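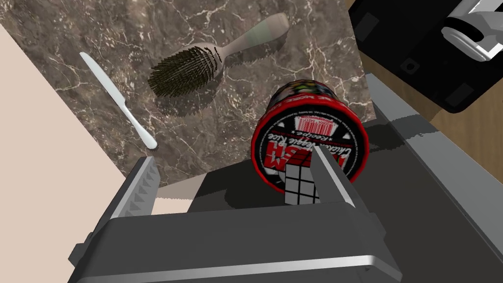

图1 大理石台面上的发刷与白色餐刀(渲染图)

普蒙特(Purmont)肾病患者家庭互助会
理事会例会纪要

时间:2018年7月17日
地点:Pidura社区中心二楼会议室
主持:Yhon Cáceres
列席:透析中心社工、Khosravi基金联络员

一、上次纪要
上次会议纪要无修改,予以通过。遗留事项中,透析中心候诊区的宣传架已装好,药费报销指引的修订稿仍未交回,转入本次第三项一并讨论。

二、家庭支出问卷
问卷收回318份,其中182份来自每周需要往返透析的家庭。主持人介绍了初步整理情况:交通费和误工损失是填写最多的两项,其次是饮食调整带来的开支。不少照护者在备注栏写到,自己由全职改为半天工作,收入减少后没有申请过任何补助,原因是不清楚该向哪个部门递交材料。
社工提出,问卷里“误工”一栏没有区分患者本人和照护者,两类情况混在一起,对外引用时容易被误读。会上同意在报告中加注说明,不再重新发放问卷。
有理事问及是否公布个别家庭的自述。决定:自述须取得本人书面同意,隐去姓名和住址后方可使用;未成年人的内容一律不用。
报告初稿由秘书处执笔,下次例会前发给各理事。

三、药费报销指引
修订稿迟交,原因是门诊用药部分的办理窗口有调整,需要重新核对。会上逐页看了旧版,意见如下:
第一页电话号码已失效,删去。
办理流程改用大字排印,方便视力下降的患者阅读。
转院期间的报销单独列一节。
“所需材料”一节注明哪些要原件,哪些可交复印件。
社工同意协助核对,定稿后先印一批放在透析中心,看使用情况再定是否加印。

四、交通补贴
现行办法是每户每月可申请12次单程补贴,凭透析中心盖章的出勤单领取。近期有两户因住院期间无法盖章,当月补贴未能发放。
讨论中有两种意见。一种认为住院期间患者并未往返,不应补贴;另一种认为家属仍要来回探视和送饭,支出并没有减少。经表决,同意住院当月由家属凭住院证明申请,次数上限不变,本月起执行。表决结果:2票反对,其余赞成。
反对的理事要求记录其意见:补贴经费有限,扩大范围之前应先看全年结余。

五、Khosravi基金申请
联络员说明,今年的资助偏重照护者支持,单纯的设备采购不在范围内。原计划申请的血压计一项因此撤下,改为申请照护者心理支持小组的场地和讲师费用。
小组暂定每月活动一次,地点仍用Pidura社区中心。有理事担心晚间活动时透析家庭难以抽身,建议下午和晚间轮流安排。此项在申请书中写明。
申请书由主持人签字后寄出,副本留秘书处存档。

六、十月讲座
讲座题目定为“居家饮食与用药常见问题”,10月举行。Dellska药房愿意派一名药师到场答疑,不收费。会上同意接受,同时说明现场不得推销产品,也不得收集患者联系方式。
场地座位要给轮椅留出通道。茶点按低钾、低磷的要求准备,清单由社工过目。

七、其他事项
1. 互助热线傍晚时段缺人接听,现有值班人员先行调整,暂不对外公布新时段。
2. 有会员来信询问跨区透析时的床位安排。此事不属本会能办理的范围,由社工回信告知应联系的科室。
3. 会员通讯下期截稿前,请各理事将稿件直接发至秘书处邮箱。

待办
秘书处:问卷报告初稿;更新补贴申请表。
社工:核对报销指引;回复跨区透析来信;审阅茶点清单。
Yhon Cáceres:签寄基金申请书;与Dellska药房确认药师到场时间。

下次例会时间另行通知。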